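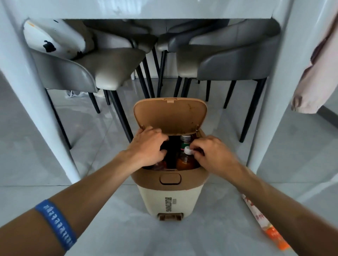
Chaises grises autour d'une table blanche.

Garder la table

Les plans d'appartements neufs que je reçois au bureau n'ont presque plus de place pour une vraie table. On y trouve un îlot, un comptoir, parfois deux tabourets dessinés en pointillé. Le repas est devenu une affaire de passage, et je pense que c'est une erreur.

Le promoteur Zivier, qui livre 91 logements dans notre commune, parle dans sa brochure d'un « espace repas évolutif ». Sur le plan, c'est un rectangle de trois mètres carrés coincé entre le réfrigérateur et la porte du couloir. J'ai essayé d'y placer quatre chaises. Il faut que quelqu'un se lève pour qu'on ouvre le placard.

Myrto Kourkoulas, une collègue architecte, me répond que les gens mangent de toute façon devant un écran et qu'il vaut mieux leur donner un salon plus grand. L'argument se défend. Mais on ne mange pas seulement à une table : les enfants y font leurs devoirs, on y remplit la déclaration d'impôts, on y pose les courses, on y discute jusqu'à minuit. Un comptoir haut se prête mal à tout cela, et une personne âgée n'y monte pas.

Je sais ce que coûte le mètre carré. Dans un logement de 16 mètres carrés, la question ne se pose pas. Dans un trois-pièces, elle se pose, et je préférerais perdre la deuxième salle d'eau — celle où finit le séchoir à linge — pour loger une table où six personnes tiennent assises.

La commune révise son cahier des charges en janvier. Elle y règle déjà la taille des caves et le nombre de places pour les vélos. Elle peut y ajouter une ligne sur la table.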